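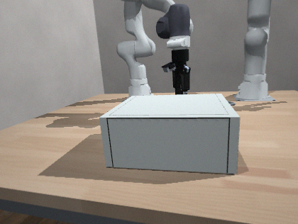

Ponstead reports that the drawer task passes on the nightly run and asks us to close 263, as the success checker "agrees with the policy on every seed." I don't think we can close it. Agreeing with the policy is the complaint.

Ticket 263
Component: Filtik (success checker), Kruger task suite
Status: reopened
Priority: normal

Summary
The paper draft says Filtik scores replace hand labels on all 6 tasks. The scores I get locally look too good, and they stay too good when the policy is made worse on purpose.

Steps to reproduce
1. Load the drawer task from the Kruger suite. Drawer closed, gripper above the cabinet.
2. Swap the trained policy for the one that only moves down and stops.
3. Run 700 episodes with the default checker.
4. Read the success column.

Expected: zero, or close enough that I stop asking.
Got: a lot of passes. Log attached to the internal copy of this ticket.

Notes, June, first pass
Contact reward is on by default. A touch on the cabinet top seems to be enough to trip the "engaged" flag, and "engaged" feeds into success through a weight that is set in the config and mentioned in no readme I can find. With the weight at 0 the passes go away. So does most of the gap between the new method and the baseline, and I would like someone to look at that before the table goes out again.

Prasley suggested it was a physics problem: time step too long, drawer joint drifting open under contact. I halved the step. Same passes. I also locked the joint so the drawer could not move at all. Same passes. I'm ruling out physics.

Notes, second pass, 4:40 pm
Moved to the tool task to see if it's only drawers. The screwdriver lies between the open fingers, and its hooked end overlaps the red cube and the cyan marker the cube sits on.
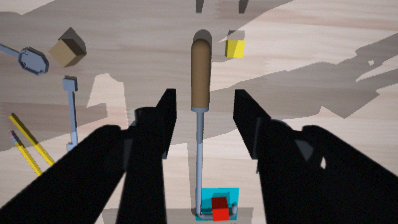 One reply on the thread says the tool task can't have the same bug, given that it checks cube position against a target and has no contact term. Fair, and I checked: there is no contact term. But the position test uses the distance from cube to marker, and a cube already on the marker meets it. Nothing in the test asks whether the cube ever moved. If a reset leaves the cube there, the episode scores before the arm does any work – and I haven't found a line that rejects such a reset.

I don't know yet how many episodes start like that. The reset states are not saved by default, so the old runs can't tell us either.

Requested changes
- Log the cube pose and drawer joint at reset and at the end.
- Drop "engaged" from the success score. Keep it as a separate column if people want it.
- Rerun both tasks with the move-down policy and put that row in the table.
- Take out the sentence about replacing hand labels until the rerun is in.

Workaround
Set the engaged weight to 0. Don't compare against any number from before the change.

Last update, 9:15 am
Ponstead has sent a patch for the first item. It logs the pose after one physics step, so it isn't the reset pose. Sent back with a comment. Leaving this open.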